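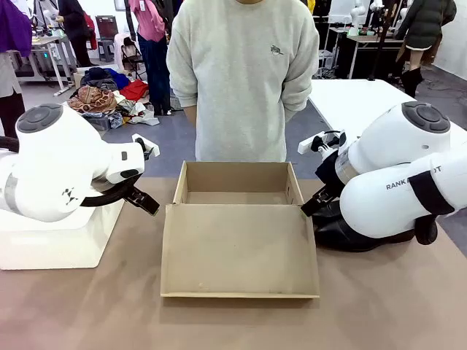 Packing cell, two-arm table: safety walkdown and comments
Site: Cumham, back room
Date: 5/11/21
Walked by: me, with Aldo Cirillo on the stop button
Reason for check: right arm kept closing after a hold command (see item 4)

I've used the usual Drinley form and typed my comments under each line, so sorry in advance to whoever has to file this, I went over the boxes again.

1. Stop button within reach of the person at the table
OK
Aldo had it in his hand the whole time. I'd still like a second one on the back side, where the person stands when a box is being swapped. I asked for this in January too!

2. Arm bases tight, no rocking
OK
Pushed on both. Left one is solid. Right one gave a tiny click when I leaned on it hard, one bolt took a quarter turn, and it was quiet after that. Please look at it again next week anyway.

3. Cables clear of joints through full travel
OK with comment
I ran each arm slowly by hand, end to end. Nothing pinches. The loop on the left arm brushes its own housing near the top of the swing and I don't love it. Re-clip it a little shorter (not too short, we did that at Arboleda and pulled a connector out).

4. Hold command stops all motion, including the fingers
FAIL
OK, so this is the big one. Sandro Lo Presti was running the garment packing job, called a hold, and the right arm stopped where it should have, but the hand went on closing and squeezed the side of the box. Nobody was touching the box. If he'd been straightening it at that moment he would have had a thumb in there, and that's why I stopped the job and wrote all this up.

We tried to make it happen again. With nothing to grab, every hold was clean and I was starting to doubt the whole story. Then we put a load in and asked for a grasp, called hold halfway, and there it was on the fourth try.

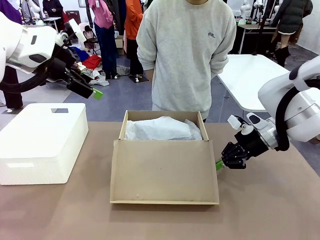 My best guess is that the arm and the hand get their hold from two different places. The arm gets it straight from the controller. The hand gets it through the Zostum bridge program, and if that program is in the middle of a grasp it finishes the grasp first and reads its messages later. The log has 1,907 lines for the session and the hold shows up on the hand side well after the arm side. I haven't proved it's the bridge, so please don't go telling people it's fixed when it's only been explained.

The red stop button is a different story, by the way. It cuts power to both sides and we never saw it miss. Item 4 is about the software hold only.

5. Delay between hold and last finger movement
FAIL
Limit on the form is 25 milliseconds. Our worst one was roughly 1,000. That's a whole second of squeezing, and I felt a bit sick reading it.

6. Grip force limit set and saved
FAIL, corrected
The limit was set but not saved, so it went back to the factory value after a restart. I set it low again, saved it, restarted twice and checked both times. It held. Someone add this to the morning list, please.

7. Fingertips and pads secure
OK
Gave every one a tug, power off.

8. Person at the table keeps hands down and back while arms move
OK with comment
Everyone did this well. I noticed we all drift closer when we're curious, me included, so let's put tape on the floor and stay behind it.

9. Walking space behind the table
OK with comment
There are clothes for the packing runs on the floor back there. I'd like them in a bin. If you have to step back in a hurry you don't want a sleeve around your foot.

10. Table clear of personal items
FAIL
Anything that isn't part of the job comes off before power goes on. Shoes count if they're not being packed that run.

Result: not cleared for automatic packing. Slow manual moves only, two people present, one of them on the button and doing nothing else.

To do before I come back
Aldo: move the hand's hold onto the same line as the arm's.
Sandro: tape, bin, cable clip.
Me: nag about the second stop button, rerun items 4 and 5 with a loaded box. I want 1,000 holds without a late one before I sign, and yes, we can script it, I'm not asking anybody to sit there and press.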